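Workplace Talk > Kitchens, Cleaning & Facilities
14 replies · 667 views

Robot on kitchen duty, what happened to your hours?

wanpen_t
I do housekeeping for Stillon, furnished apartments for people on work stays. In February they put a robot arm on the kitchens. It does sinks and counters, and we do bathrooms, beds and floors. Nobody on my crew was let go, but our kitchen time came off the schedule, and for me that is 200 dollars less a month. Has anyone been through this and gotten the hours back?

tumelo_m
Same setup at Nevby. We got some back after we wrote down every job we still did in the kitchen. Greasy pans, the fridge shelves, taking out the trash. The robot was credited with the whole room and it was only doing part of it.

wanpen_t
That sounds like us. The schedule says "kitchen: automated," but I'm in there every time.
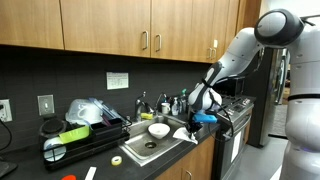
Somebody still has to put the dishes away where guests expect them, and check that there's a sponge and soap. None of that has minutes next to it anymore. My supervisor Kulap agrees with me but she doesn't set the schedule.

chaiwat88
I'll take the other side. I have a bad wrist from years of scrubbing and I don't miss it. Our place has 300 units and I was doing sinks all day. Now I do inspections and restocking at the same pay.

tumelo_m
Same pay is the part that matters, Chaiwat. She lost money.

chaiwat88
Fair. But that's a decision by the company. The arm didn't cut her hours.

anong_h
It comes to the same thing on payday. Ours cut the hours first and asked us what the robot could do afterward. It's slow, too. I can finish a kitchen while it's still on the sink.

chaiwat88
Ours is slow but it works while I'm in another unit, so I don't care.

tumelo_m
Wanpen, write the start and end time for each kitchen task for two weeks and hand in a copy. Keep the original. Ask for the minutes to go back on as their own line.

wanpen_t
OK, I'll start with the morning units. Kulap said she'll sign the sheets.

Helpful (23) · Share (4)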